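Parts tray

A parts tray is a shallow, open container used to keep small items together on a bench or table. It is also called a sorting tray or, in some workshops, a bench tray. Most have a flat base and a raised rim, which stops screws, washers and beads from rolling away.

Materials

Plastic is the usual choice for light work. It is cheap, easy to wipe and does not scratch painted parts. Steel trays are preferred where oil or heat is present. Wooden trays are older and now found mainly in craft rooms.

Shape and size

Trays for hand work are commonly rectangular. Rounded corners make it easier to sweep out the last few pieces with a finger. The Falholm pattern, a long-running type, is 400 mm long and 214 mm wide, with a rim 27 mm high. Smaller trays by Sokine are sold in packs of 6 and fit inside one another for storage.

Colour

A strong, plain colour helps small metal parts stand out and makes the tray easy to find on a crowded bench. Blue is widely used, as it differs clearly from brown wood surfaces.

Blue plastic tray with a raised rim, lying flat on a reddish-brown wooden work surface

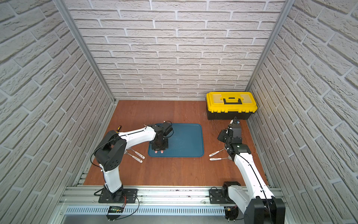
Care

Plastic trays are washed in warm soapy water and dried flat. Solvents may cloud the surface. A tray with a cracked rim is normally replaced.

See also

Toolbox
Workbench
Drawer divider

Last edited 2025-04-22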